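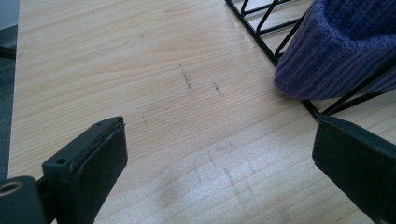
Fingers open, with the purple knit over on the wire rack.

I have been squeezing knitwear for most of April and I'm having a great time! If you read my last post you know I signed up to gather examples for Skuvo, a small project that wants a robot arm to tidy up soft things. Socks, hats, dish towels, all the stuff that changes shape the second you touch it. I do my share with a pair of hand-held grippers. You hold one in each hand, you do the chore the way you'd like a robot to do it, and the cameras on the grippers save every bit of it for the learning system to study later.

My total as of last night is 969 examples. The goal for this round is 1358, so I'm well past the halfway point and I still look forward to it every evening, which surprised my family a lot more than it surprised me.

The current chore is moving a knit piece between the desk and a black wire rack. Sounds like nothing, right? Try it with two stiff fingers! The first thing I learned is that ribbed knit loves thin wire. Pull straight sideways and a loop can hang on a rod, and then the whole rack comes along for the ride. Now I lift first, wait half a beat, and then move over. My examples got a lot smoother once I had that in my hands.

The second thing is where to grab. I used to go for the edge every time, and edges are fiddly. A nice fat pinch out of the middle works so much better – you close on a fold, the fabric humps up over the fingers, and the rest just hangs there and follows you. 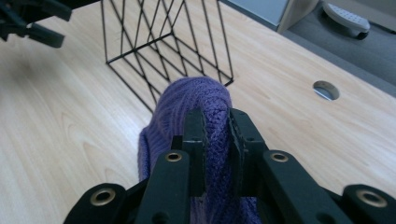 A good fat pinch, with the other gripper standing by.

I do them in batches of 20 and then take a real break (tea, stairs, a look out the window). My notes from the early batches say things like "rushed" and "wrist!!" and I believe them. When I get tired I start jabbing at the desk, and a model that learns from me will learn the jabbing too. The Skuvo people were very clear about that. They would take 4 calm examples over a whole pile of sloppy ones.

They also want variety, and this was the part I didn't understand at first. I was so proud of putting the knit down in exactly the same spot every time! Then the feedback came back, very kind, asking me to please stop. So now I turn the fabric, bunch it up, flatten it, let it flop off to one side, change how I come at it. Missed grabs stay in as long as I go back and fix them, and I kind of love that. A robot is going to miss plenty, and somebody has to show it how to try again.

A reader asked what I use to keep track of it all. It's a spreadsheet called Mero (I name my spreadsheets, the one before it was Duggan) with a row per batch and a column for remarks. When a batch is done I type the remarks in right away, before the upload, or I forget which ones had the funny grabs in them.

Next up is towels, if I'm lucky. Folding a towel with these things looks hard and I can't wait to be terrible at it. I've already picked out two from the closet, one thin and one really fluffy, and I'll write up how the first batch goes.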